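Sorting Supper

Sorting supper (also plate sorting, or in older sources "the laying apart") is a household pastime in which fruits and vegetables are assigned to colored plates according to rules that the players agree on beforehand and dispute afterward. It is associated mainly with the town of Flituvham, where it is regarded as a tradition by those who enjoy it and as a way of delaying dinner by everyone else.

Origins

The earliest known account is in a household notebook kept by the Gebru family, which devotes 61 pages to the subject and two to actual cooking. The notebook describes a winter game, played in December when the pantry was being checked for rot. Sound produce went on one plate and doubtful produce on another. A third group, left on the bare table, was for items the family could not agree about. Later entries suggest that this third group was usually the largest.

The historian Dagim Wolde has argued that the game began as a chore and became a game only when children were made to do it. His book on the subject, Bratidik and Other Table Customs, runs to 336 pages and has been praised for its index.

Equipment

A set consists of two or more plates in different solid colors. Patterned plates are permitted but lead to arguments. The plates should be large enough to hold a full-sized vegetable lying down, and a raised rim helps with anything round. Potatoes are considered easy pieces. Apples and oranges roll, and the old joke about comparing them is fined one point in most households.

Eggplant has a special status. It is long, slippery and botanically a berry, which gives players three separate reasons to complain about it. Under strict rules it must lie entirely within the plate. Under house rules it may do what it likes.

Rules

In the common form, known as Bratidik, one player thinks of a rule and places the first items without explaining it. The others take turns adding pieces, and are told only whether each placement is correct. A round ends when somebody states the rule aloud or when 40 turns have passed, whichever is less embarrassing. Popular rules include "grows underground," "needs peeling" and "my aunt won't eat it."
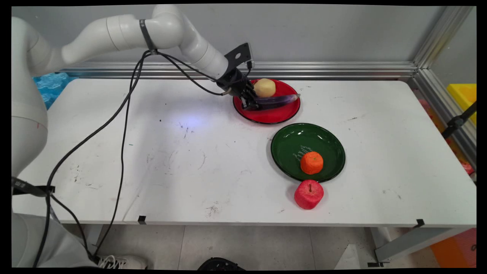

Matching the color of the food to the color of the plate is thought suitable for beginners. Experienced players avoid it, and then lose to beginners who have used it. An item may be left on the table if it fits neither plate, but a player who does this more than once per round is said to be "farming" and must wash up.

Variants

Lernivora is a silent version for up to 8 players, in which wrong placements are signaled by a tap on the rim. It is quicker than Bratidik and produces fewer chipped plates, though its followers tend to mention this a great deal. A cooperative variant has everyone sorting toward a shared menu - the result is then cooked, and it is nearly always soup.

Natnael Tefera's tournament rules, last revised on Aug 27, 2023, forbid the eating of pieces during play. Earlier editions had allowed it for grapes.

See also: Pantry inventory; Parlor games; Soup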